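Bead Season at the Small Things Club

Welcome to our winter gallery! We spent most of the cold months sorting, stringing and untangling, and I loved every minute of it. What began as 11 bracelets in a shoebox grew to some 400 pieces once members started clearing out their dressers – keep them coming! Captions are by me, Vaughan Cartwright, so blame me for the gushing.

The sorting itself took us well into February. We went by color first, then by size, and the clasps got a jar of their own. Glass went to the Kereama drawer, wood to the Rarico one. If you left a long green necklace with us, it's in the Soretti tin with your name on it.

Reds were my favorite pile by far, and I could happily have done a whole page of them.

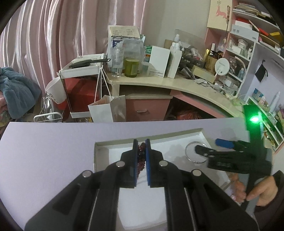
Small Things Club – Beads and Findings Group

Dark red beads, round and glossy, bunched up together in the white tray. I can't get enough of this color! The thin silver split ring is in the tray with them, and it catches the light so nicely along the top.

Still to come: the Priko buttons, all seven cards of them. Bring your odd beads any time.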